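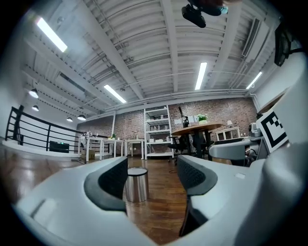 The benefits office finally called back this morning, and my GI Bill paperwork went through! I did a little dance in the kitchen and scared the cat. I've got the letter on my desk now, next to three drafts of my transfer essay that deserve a small stainless-steel trash can like the one on the floor there. The fourth draft is better. It starts with the motor pool, and Reet Adomaitis read it over lunch and only crossed out one line.

Housing comes next — the school lists 376 places for student veterans and families, and I'm hoping for one near the Eglītis building, where the veterans' lounge is.

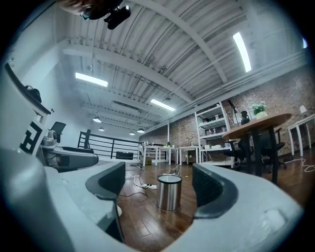
Do my old training credits count? The adviser said most of them will, once the registrar has my transcript.

So I sent for the transcript before dinner. I also signed up for the evening math refresher, which I'm oddly thrilled about (fractions, here I come).

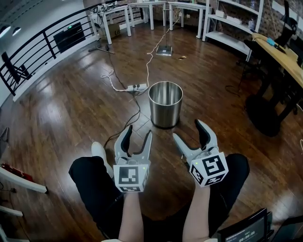
Uldis Sepp, first-year transfer student and Army veteran

Orientation is in December. Must ask about parking, and find my discharge papers again — I had them in my hand at noon.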